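Review: Flirnetby Records Manager, Municipal Edition

Prepared for the Huvside County Clerks' Bulletin by Poppy Pearce

Small public offices are held to the same retention rules as large ones, usually with far fewer staff. Flirnetby, published by Konditz, is an e-mail archiving product sold to towns and special districts. The Clerk's Office used it for 14 weeks, beginning in February, across four departments and about 225 mailboxes.

Installation was completed in two days. The software copies each incoming and outgoing message to a separate archive at the moment of delivery, so that an employee who later deletes a message does not remove the official copy. Retention periods are assigned by department and may be changed only by two administrators acting together.

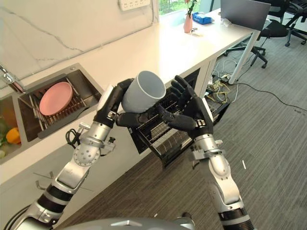
Does the product capture messages sent from personal accounts?

Only messages that pass through the agency's own mail system are captured. An official who conducts public business from a private account must still forward a copy, and the software has no means of enforcing that duty.

Searching is the strongest part of the product. A request for all correspondence on a single zoning matter, which formerly occupied a clerk for most of a day, was answered before lunch. Results can be sorted by sender, date or subject, and attachments are searched along with the message text. Scanned attachments are the exception — their contents are found only if the scan was made with text recognition turned on. 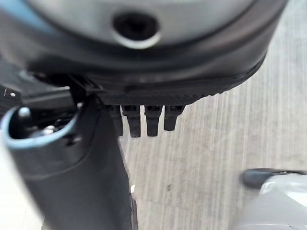 Equipment detail, rounded gray housing with dark band.

The redaction tool is less satisfactory. Black bars must be drawn by hand on every page, and there is no way to mark a recurring telephone number throughout a file. Genivaldo Figueiredo of the Simões Water District, whose office uses the same edition, reports exporting long files and redacting them in a separate program.

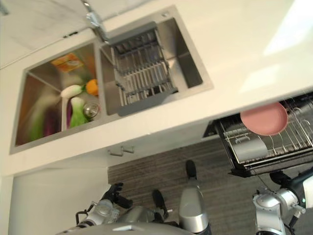

Export itself is reliable. Each file leaves the system with a log showing who opened it and when, and the log was accepted without question by the county attorney. Training materials are adequate, although the chapter on legal holds should be rewritten in plainer terms.

The office has renewed its license for one year. Agencies that receive many requests involving private information should ask for a trial of the redaction tool before signing.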